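FOR IMMEDIATE RELEASE

April 29, 2022

Skasgate Shared Workshop Publishes Build Notes for Urkala Hand-Held Grippers, Advises Against High Hopes

SKASGATE - The Skasgate Shared Workshop today released the parts list, drawings and bench notes for Urkala, a pair of hand-held grippers built by its members since January. The workshop wants to be clear about what it is releasing. Urkala is not a robot. It is two grippers that a person holds and moves by hand, and the hope is that recordings of that handling can later be used to teach an arm the same job.

The workshop has doubts about that last part and has left them in the notes.

"We have read a lot of claims that anyone can teach a robot at the kitchen table for the price of a bicycle," the workshop said in a statement. "Our parts came to $400 for the pair. That figure leaves out the printer, the computer, the table and every evening spent chasing a bad connector. People should add those up before they start."

Members made 131 recordings in the first round of bench work. After review, 49 were kept. Most of the rest were dropped for lost tracking or for gaps in the finger position log, and several were dropped for reasons the notes list only as "unclear." The workshop has not run any of the 49 on a robot arm and makes no claim about how they would perform.

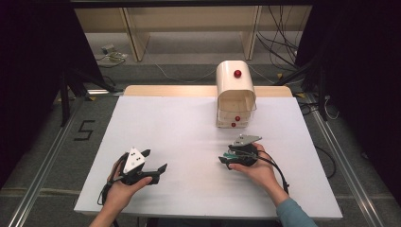
Urkala grippers in use at the Skasgate bench, one in each hand. The left one carries the white triangular plate with its pattern of black dots.

The release also covers the cables, which members rate as the weakest part of the design. Both grippers are wired. A cable that pulls on the wrist changes how a person moves, and the notes warn that such movements may end up in the recordings. A wireless version has been proposed twice. The workshop is not working on one and asks that people stop writing in to say it would be easy.

Builders who want a finished product are advised to look elsewhere. The Saarela drawings, which Urkala borrows from for its finger mounts, are better documented and easier to print. The Irton control board used in the current build works, but version 2 of its software broke the finger log once and may do so again. The notes say which settings were changed - they do not say why the change helped, as members could not agree.

The files are free to copy and alter. There is no kit for sale and no plan to offer one. Questions can be left at the workshop's front desk or sent through the contact form on its website. Replies may take a while, and requests for a demonstration with a working arm will be turned down until there is something to show.

About the Skasgate Shared Workshop

The Skasgate Shared Workshop is a member-run space with a wood shop, an electronics bench and a small print room. Urkala is its first robotics project.

###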